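Making a Gatefold Card with a Layered Die Cut Closure

A gatefold opens from the centre like a pair of shutters. The front is two half-width panels, and they need something to hold them together when the card is shut. On this one the closure is a die cut shape glued to the left panel only, which slides under a paper belly band. There are no magnets, no brads and no ribbon, and the finished card goes through the post in an ordinary square envelope if the layers are kept thin.

The method suits any solid die with an unbroken outline. Wreaths and open frames do not work well because the belly band catches in the gaps.

Materials

Smooth cardstock, heavy weight, for the card base
Patterned paper, medium weight, for the panels
Metallic or mirror cardstock for the die cut (optional)
Plain white cardstock for the inside panel and for backing the die cut
Double-sided tape, narrow
Wet glue with a fine tip
Foam pads, the thin sort
Low-tack tape

Tools

Guillotine or trimmer with a fresh blade
Scoring board or ruler and scoring tool
Bone folder
Die cutting machine and one solid die, no wider than half the card
Craft knife and mat

I used the Nendunero oak leaf die and a sheet of gold mirror card from Revness. Both were already in the drawer. The die is an old one and any leaf, heart, animal head or plain circle of similar size will do.

Cutting and scoring the base

Cut the base to 28 cm by 14 cm. Place it on the scoring board with the long edge against the top fence. Score at 7 cm and again at 21 cm. The two flaps should meet in the middle when folded in.

Fold on the score lines with the raised ridge on the inside of the fold. Go over each fold once with the bone folder held flat. Pressing hard with the tip of the tool leaves a shiny mark on dark cardstock which will not come out.

Close both flaps and check the centre. If they overlap, trim a sliver from the edge of the right-hand flap only. A gap of up to one millimetre is fine. If the gap is wider than that, the score lines are out of place and the base is best cut again. Keep the spoiled one for testing dies.

Check the grain of the cardstock before you cut. Bend the sheet gently both ways without creasing it. It bends more easily along the grain, and the folds should run in that direction. Folds against the grain crack, and on a coated card the white core shows through.

Covering the panels

Cut two pieces of patterned paper to 6.5 cm by 13.5 cm. This leaves a border of 2.5 mm on all sides. If the pattern has a direction, cut both pieces side by side from the same strip so that the design runs across the opening. Number them on the back in pencil.

Fix them with narrow double-sided tape along all four edges. Wet glue over a large area makes medium-weight paper ripple. Start at the centre opening and work outwards, so that any small error falls near the fold.

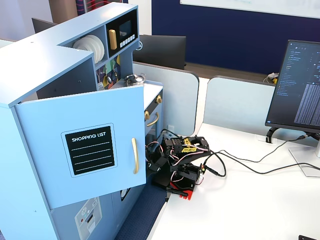

Choosing colours for the panels and the band is mostly a matter of contrast. The band has to be read as a separate piece, and the die cut has to stand out against both. I work with one pale base colour, one metallic and one dark, and keep any mixed pattern to a narrow strip. The toy kitchen has the same balance: light blue panels, gold handles, a black label with white lettering on the door, and the green, yellow, purple and dark blue confined to the backsplash. Carried over to the card, that gives a light blue base, a gold die cut, a black band and a thin line of busy pattern along the bottom of each panel. If the metallic and the pattern are placed side by side, put a plain border of 2 mm or so between them. Mirror card reflects whatever is next to it and the edge of the shape becomes hard to see.

Cutting the shape

Cut the die once from the metallic card and twice from plain white. The white layers go behind and stiffen the shape. Without them it bends each time the band is pulled off.

Mirror card should go through the machine face down on the blade side, with a clean cutting plate. An old plate leaves its scratches on the surface. Hold the die in place with low-tack tape and test the tape on a scrap first, as some brands lift the mirror coating. My machine is a small Skesik with a fixed gap, and for mirror card it needs one shim of copier paper and 2 passes. Other machines differ. If the shape has not cut cleanly, leave the die where it is, add another shim and run it again. Moving the die between passes gives a double edge.

Stack the three layers with a thin film of wet glue. Line up the edges by eye, then press under a heavy book for ten minutes. Wipe off any glue at the edge before it dries.

Making the belly band

Cut a strip 30.5 cm long and 3 cm wide. Wrap it round the closed card with the join at the back. It should slide up and down without lifting the flaps. Mark the overlap in pencil, take the band off, and fix the join with double-sided tape. Wet glue can seep through and stick the band to the card.

Form the corners of the band by wrapping and pinching, then crease them off the card with the bone folder. Creasing against the card dents the panels.

If you would like a greeting on the band, stamp it before joining the ends. White embossing powder on black card gives the clearest result. Dust the strip with an anti-static bag first.

Attaching the closure

Close the card and put the band in place across the middle. Lay the die cut over the opening so that it is centred left to right. Make two light pencil marks where its left half crosses the upper and lower edges of the band. Remove the band.

Fix foam pads to the back of the left half of the shape, well clear of the area between the marks. On a tall shape such as the oak leaf, one pad at the top and one at the bottom is enough. Press it to the left flap only. The right half hangs free over the opening.

Slide the band back on from the bottom, over the die cut. The card should now stay closed when held by one flap. If it springs open, the band is loose and can be shortened by a millimetre or two at the join.

Ryszard Zieliński, who tested this version for me, prefers to put the shape on top of the band and leave the band loose beneath it. It looks tidier, but the shape then has to be cut narrower and the band can only be taken off sideways. For cards going in the post I still use the method given above.

Inside

Cut a white panel to 13.5 cm square and fix it to the centre of the base. Write the message before sticking it in. Leave the backs of the two flaps plain, or line them with offcuts of the patterned paper cut to the same size as the front panels. Lining both sides also stops the flaps from curling in a warm room.

Postage and thickness

With three layers and thin foam pads my card measured 4 mm at the thickest point. Thick foam takes it over 5 mm. Check the letter limits where you live before choosing the pads.

Questions from the comments

Frida Hauksdóttir asked whether vellum can be used for the band. It can, but the join shows through and tape leaves a visible line. Heavy vellum with a narrow join at the back edge is the best of the options I tried.

The Perić trimmer I mentioned in the September tutorial is a 30 cm model. It will cut the base but not the full length of the band, so cut the band from the long side of an A3 sheet with a knife and ruler, or join two shorter strips and hide the second join under the shape.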